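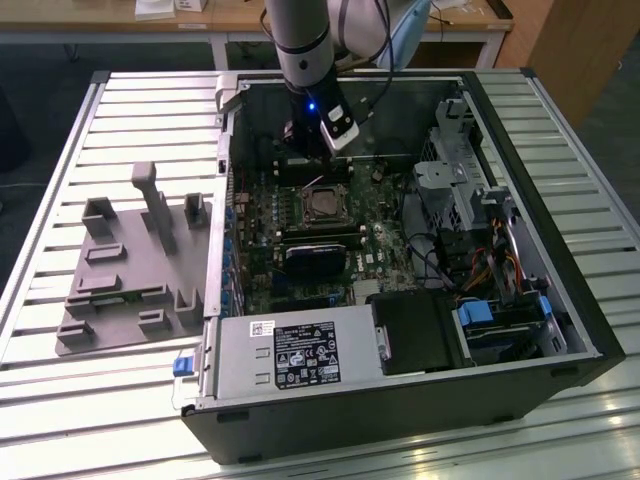

Robot arm over an open Dell desktop. Zadholm bench rules cover this kind of work.

Zadholm tightens rules for robot PC teardown

FLILLOTGATE - New bench rules for robots that take apart old computers go into effect here in March, recycler Zadholm confirmed. Draft ran 32 pages. Final version is shorter, and stricter on speed near the motherboard.

Main points: power cord out and case grounded before the arm is switched on. Fixture plates checked at the start of every shift. Grip force limits to be written down for each tool, not just each arm. Fingertips stay closed when passing over a processor, and no move over the socket without a logged height check.

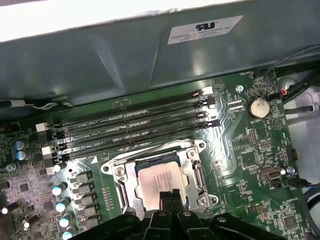
Vol. 32, p. 7

Gripper tips, closed, at the processor on a board with its four memory slots empty. Socket areas get thier own section in the rules, the longest one.

Sites handling up to 1000 machines a month can keep paper logs. Bigger ones have to go electronic. Logs held for 100 days either way.

Software supplier Waaka said an update with the new speed caps is coming before the deadline. Somach, which runs a smaller line across town, wants more time and has asked for a extension to June. No answer yet from Zadholm.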